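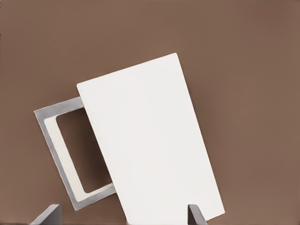

April, 7.40 am. Sistthorpe loop, coolant pump B rig. Restarted the overnight soak after the trip. Counter reads 1,483 hrs on the old seal. Vibration fine at low speed, climbs past 261 rpm, same as last time. Suspect the lower bearing but can't get at it till the loop is drained. Dummy seal housing from Lestura came in the wrong shape again — drawing says round loop on the lifting lug, they sent one squared off with rounded inner corners, like the handle on the white mug. Won't take our shackle. Sent back.

Funding: Putovness want the spend split by quarter before they release the next lot. Did it twice, totals don't agree, somthing counted under both reactor support and sales.
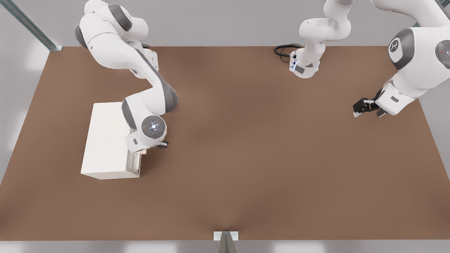

Will redo from the invoices, not the summary sheet. Vaher still owe us 2 gaskets and the pressure cert. No cert, no test at 100 bar, so that slips.

To do — drain loop, pull bearing, chase Vaher. Check teh torque log against the paper copy. Flow meter drifting again, leave for now.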